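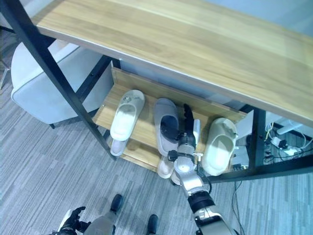 Fig. 2. Slippers on the lower shelf of a shoe bench, one tilted up on its side.

Home Organization, Bastton Evening Classes
Week 2: the entryway

Recap from April: zones first, storage second. Don't buy anything till you've sorted.

Bench types. Open frame (metal legs, wood top, shelf under) vs closed box with lid. Open frame = easy to sweep under, shoes air out. Downside, everything shows. A raised board at the back of the shelf stops stuff sliding through to the wall.

Slippers
- pair them before they go on the shelf. Singles drift, see Fig. 2, five slippers so at least one has no partner there
- soles down, toes all one way
- light colors (white, cream, pale gray) look alike in a dim hall, check the strap and lining
- slides stack badly, give them thier own end

Spacing: measure your longest shoe first, then shelf depth. Standard bench in the Dulgate handout is 80 cm wide, 100 if you have the wall for it. Most people don't.

Carpet under the bench: felt pads on metal legs, lift dont drag. Vacuum under the shelf before you load it.

For next time: sketch your own entry, mark where shoes really land. Bring the sketch even if messy. Read the Pringle chapter on hooks, skip the part on cabinets.

Z. Radonjić, Room 881, Drastgate Building | Handout updated May 14, 2024 | Back to top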